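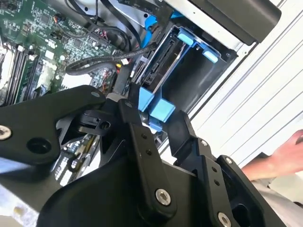
The Twal Build

Search stories
Reading time: 4 minutes

By May the shop in Jeltdale had stopped asking when I would finish. I had the bench by the wall and a program called Twal, and the program had 3,939 lines in it. Most of them were about where not to put the fingers.

The job came from Bosten, an office across the river that wanted its old computers stripped for parts. They paid by the drive. I could have done each one by hand and been home for supper. I wrote Twal instead.

I kept one hand near the case while it ran. The stop button was on my other side. The arm moved down toward the blue caddies at the speed I had given it, slow enough that I could hear the compressor in the next room start and quit.

"Left 2," I said, out of habit. It couldn't hear me. I typed it in.

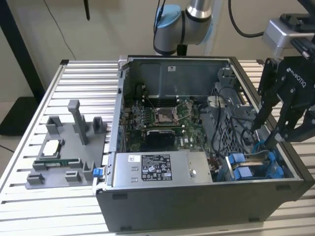

The Bosten tower on the bench, gripper at the drive bay.

At four I ate a sandwich standing up. My father had repaired radios in Stirnley and he ate that way too, with his back to the work. Then I wiped my hands, set the arm back to its start point and ran line one again.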